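Projects / Skamside / Gripper camera comparison / README

October, Isamu Yokoyama

# Skamside gripper camera comparison

Calibration and tracking recordings from two hand-held gripper tools, made to decide which camera mount we keep. Mount A is the old straight bracket. Mount B is the Novuritz bracket, which tilts the fisheye camera toward the fingertips. Everything else on the tools is the same, including the Kauppinen trigger board.

## Contents

- `calib/` – checkerboard and grid passes, one folder per mount
- `marker/` – slow moves in front of a square coded marker
- `grasp/` – 200 short grasps, split evenly between the mounts
- `notes.txt` – session log, including dropped files

All video is 60 frames per second. Timestamps come from the trigger board and are in milliseconds from the start of each clip.

## Recording

Calibration passes were done by hand in the Sturevmont lab, with printed grid sheets taped over the orange wall. Move the tool slowly and get the sheets into the outer part of the view as well as the middle. Lens error is worst near the rim, and the first passes we made had too few usable corners there.

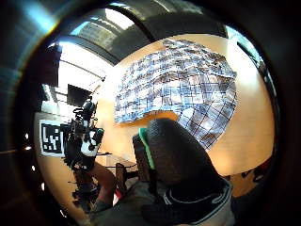

Do I need to recalibrate if I only swap the bracket?

The lens values carry over as long as the camera stays screwed to its own plate. The camera-to-fingertip offset does not, so rerun the marker clips and replace `offset.yaml`.

## Results so far

Mount B kept the marker in view for 82 percent of the test path. Mount A did worse on the turns, where the wrist rolls past the marker quickly. For grasps close to the table the two are hard to tell apart – the hand blocks part of the view with either one.

Mount B also needs its two screws checked often. It worked loose during the grasp set, and the clips affected are listed in `notes.txt`. We left them in the folder, but they should be skipped when computing offsets.

## Known problems

- Exposure is on auto and shifts when the tool turns toward bright areas.
- Some early marker clips start before the trigger signal. Trim to the first timestamp.
- Gloved and bare-handed grasps are not labeled separately.

Questions and corrections: Isamu Yokoyama, Skamside project | Back to top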